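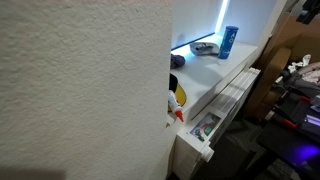 Balville Robotics Club: your questions answered

I'm Kadri Rimkutė and I look after new members, so these are the things I get asked most. If yours isn't on the list, email me!

Do I need to know how to code?

Nope. Plenty of us started by moving the arm around by hand and worked up from there. We'll pair you with someone patient for your first couple of sessions, and you can get stuck into programming whenever you feel ready (or stick to the mechanical side, that's fine too).

What does everyone work on?

This term it's pick and place for the Astuvari Cup. The arm has to grab everyday objects and put them where they belong, and we practise on whatever people bring from home.

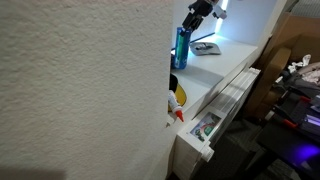 Tall cans are my favourite because the shape is so predictable, and anything soft is a pain. My own program has had 772 practice grabs logged so far and I'm still fiddling with how fast the fingers close. It's weirdly addictive.

How long is a session?

90 minutes, though Inese Vanags (our coach) usually lets us run over if someone's in the middle of a test.

Is there an age limit?

You need to be in high school or older. We've got a good mix, including a few parents who came to watch and ended up joining.

What does it cost?

$50 a term, and the first 2 sessions are free. Bring a laptop if you've got one. We have spares, but they're slow.

Can I see the arms before I sign up?

Sure, drop in any time we're on. Just stay behind the tape while they're moving, please.

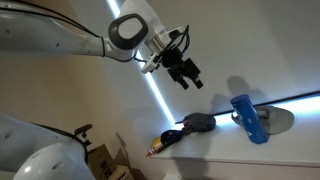 Arm and gripper over the practice table

When's the competition?

July, over at the Semeniuk hall. You don't have to compete, and we always need people to cheer and carry stuff.

Page updated 08/06/2026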